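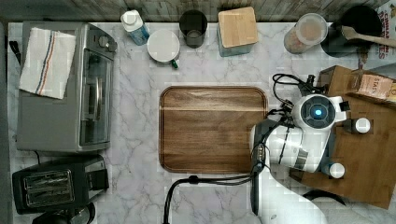
Reading time: 1 minute

Why does a toaster have slots and a toaster oven have a door?

Both machines make toast, and both do it with heating elements. A heating element is a part that resists electricity. When current passes through it, it gets hot enough to glow orange.

In a two-slot toaster, like the black one on this counter, the elements stand on both sides of each slot. The bread is very close to them, so it browns quickly. A slot only fits something flat.

A toaster oven is a metal box with a glass door. Its elements usually sit at the top and bottom, farther from the food. It also has more air to heat, so toast takes longer - but a slice with cheese on it can lie flat.

Browning is a chemical change called the Maillard reaction. Sugars and proteins in the bread join to make new brown substances with a toasty smell. The surface of the bread has to dry out first.

The outside of a toaster oven can get hot too. Before anyone switches it on, towels come off the top. Ask an adult to do the switching on.

Word to know
Current: the flow of electricity through a wire.

Text: Styliani Psarras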